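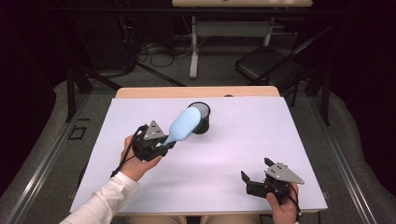

Capítulo 5
Costes fijos, costes variables y los que no se dejan clasificar

Qué se estudia en este capítulo
El comportamiento de los costes ante cambios en el volumen de producción
Los costes semivariables y su descomposición
El intervalo relevante
Una primera aproximación al umbral de rentabilidad

5.1 El cepillo que costaba distinto cada mes

Dellden es un taller pequeño que fabrica cepillos para el pelo. Tiene un solo modelo, una nave alquilada en el polígono de Plata y una hoja de cálculo heredada a la que nadie se atreve a cambiarle el formato de las celdas. En junio, la dirección del taller preguntó cuánto costaba hacer un cepillo. La hoja respondió con una cifra. En julio, con los mismos materiales, las mismas máquinas y el mismo alquiler, la hoja respondió con otra bastante más alta, y en la reunión correspondiente se barajaron varias explicaciones: un error de tecleo, la subida de las cerdas y, ya hacia el final, el calor.

La explicación era más aburrida. En julio se habían fabricado menos cepillos, y el alquiler se había repartido entre menos unidades. El propietario de la nave, como suelen hacer los propietarios, había cobrado lo mismo.

El episodio contiene casi todo lo que vamos a tratar en este capítulo. Quien lo entienda a la primera puede pasar directamente a los ejercicios, aunque la experiencia indica que los estudiantes que toman este atajo vuelven a esta página poco antes del examen.

En el capítulo anterior clasificamos los costes según su relación con el producto, y hablamos de costes directos e indirectos. Ahora los clasificaremos según su relación con el volumen. Conviene no mezclar los dos criterios. Un coste puede ser directo y fijo a la vez, como el alquiler de una máquina que solo sirve para un modelo, o indirecto y variable, como el pegamento que se gasta a chorros en todas las secciones y que nadie tiene paciencia para asignar cepillo a cepillo. Las cuatro combinaciones existen y las cuatro aparecen en los exámenes.

5.2 Costes variables

Llamamos coste variable al que cambia, en su importe total, cuando cambia el nivel de actividad. Si Dellden fabrica el doble de cepillos, necesita el doble de mangos, el doble de cerdas y el doble de cajas. Si no fabrica ninguno, no necesita nada de eso, al menos en el mundo ordenado de los libros de texto. En el otro mundo, alguien ya había encargado las cajas.

En el caso más sencillo, la relación es proporcional:

CV = v · q

donde CV es el coste variable total, v el coste variable por unidad y q el número de unidades. Obsérvese la pequeña trampa del vocabulario: el coste variable es constante por unidad. Lo que varía es el total. Esta circunstancia ha arruinado más respuestas de examen que la falta de estudio, y no hay forma elegante de remediarla, porque la terminología lleva demasiado tiempo en uso para cambiarla ahora.

La proporcionalidad es una simplificación. Los proveedores hacen descuentos por cantidad, los operarios nuevos estropean material hasta que aprenden y las últimas horas de un turno largo rinden menos que las primeras. Volveremos sobre ello en el apartado 5.5. De momento supondremos que la recta es recta.

5.3 Costes fijos

El coste fijo es el que no cambia en su importe total cuando cambia el nivel de actividad, dentro de ciertos límites y durante un periodo determinado. Las dos condiciones son parte de la definición, por mucho que al subrayar se queden siempre fuera.

Los costes fijos de Dellden suman 2100 euros al mes. Incluyen el alquiler de la nave, el seguro y la cuota de mantenimiento de un programa de gestión llamado Trarari, que el taller contrató con gran entusiasmo y que hoy se usa para imprimir etiquetas. Fabrique lo que fabrique, Dellden paga esos 2100 euros. Cabe decir que los paga incluso cuando no fabrica nada, y eso es lo que hace del coste fijo una compañía tan poco grata en agosto.

Por unidad ocurre lo contrario que con el coste variable. El coste fijo unitario baja al aumentar la producción, porque la misma cantidad se reparte entre más cepillos. De ahí nace una tentación muy extendida: fabricar más para que cada unidad «salga más barata». El razonamiento es aritméticamente impecable y ha llenado muchos almacenes. Un cepillo barato que no se vende sigue siendo un cepillo que no se vende, y además ocupa sitio en una nave cuyo alquiler, recordemos, era el problema.

Conviene desconfiar también de la palabra «fijo». No significa que el importe sea eterno, ni que sea inevitable. El seguro puede subir en la renovación y el contrato de Trarari puede cancelarse, siempre que alguien encuentre la contraseña. Significa solamente que el importe no responde al número de unidades. Si la prima del seguro sube porque ha subido para todo el polígono, sigue siendo un coste fijo, solo que más caro.

5.4 El coste total

Sumando las dos partes se obtiene la expresión que acompañará al lector durante el resto del libro:

CT = CF + v · q

En junio, el coste total de Dellden fue de 2824 euros. Restando los 2100 euros fijos, quedan 724 euros de coste variable. Para saber cuánto corresponde a cada cepillo hay que dividir entre las unidades fabricadas, un dato que la hoja de cálculo guardaba en una columna oculta. El lector encontrará esa columna en el material de prácticas, ya visible.

Representada en un gráfico, con las unidades en el eje horizontal y los euros en el vertical, la expresión da una recta que arranca en 2100 y sube con pendiente v. Muchos estudiantes la dibujan saliendo del origen, por una especie de optimismo geométrico. Una empresa cuya recta de costes sale del origen no paga alquiler, y haría bien en no comentarlo demasiado.

5.5 Los que no se dejan clasificar

Hasta aquí, todo coste era una cosa o la otra. La factura eléctrica no ha sido informada de esta clasificación. Tiene una parte que se paga por estar conectado y otra que depende del consumo, de manera que sube con la producción pero no desaparece cuando la producción cesa. A estos costes se les llama semivariables o mixtos, y para trabajar con ellos hay que separar sus dos componentes.

Otros costes se comportan como una escalera: permanecen quietos durante un tramo y de pronto dan un salto. Transportes Yakubu, que reparte los pedidos del taller, cobra por furgoneta. Mientras la carga cabe en una, el coste no se mueve. La primera caja que no cabe obliga a contratar la segunda, y esa caja resulta ser, en cierto sentido contable, la más cara de la historia del taller. Se habla entonces de costes semifijos o escalonados.

La distinción entre fijo y escalonado depende a menudo del tramo que miremos. Llamamos intervalo relevante al margen de actividad dentro del cual nuestras suposiciones siguen siendo razonables. Fuera de él, la nave se queda pequeña, los descuentos cambian y la recta deja de merecer el nombre. Toda afirmación sobre costes fijos lleva implícito un intervalo relevante, y buena parte de las discusiones en las empresas consiste en que cada departamento piensa en uno distinto.

También importa el plazo. A 28 días vista, casi todo es fijo: el contrato está firmado, la máquina está comprada y el personal está contratado. A varios años vista, casi todo es variable, incluida la propia nave. La pregunta «¿este coste es fijo?» carece de respuesta mientras no se añada «¿durante cuánto tiempo?».

Para practicar antes de seguir

1. Clasifique como fijos, variables, semivariables o escalonados los siguientes costes de Dellden: las cerdas, la factura del agua, el sueldo mensual de la persona encargada de la calidad, las furgonetas de Transportes Yakubu. Indique en cada caso qué supone sobre el plazo.

2. Un comercial propone duplicar la producción para reducir el coste unitario. Redacte una respuesta de un párrafo que sea correcta desde el punto de vista contable y que permita seguir comiendo en la misma mesa.

3. Dibuje la recta de coste total del taller. Compruebe dónde corta el eje vertical. Vuelva a comprobarlo.

En el apartado 5.6 incorporaremos los ingresos a este mismo gráfico y buscaremos el punto en que Dellden deja de perder dinero.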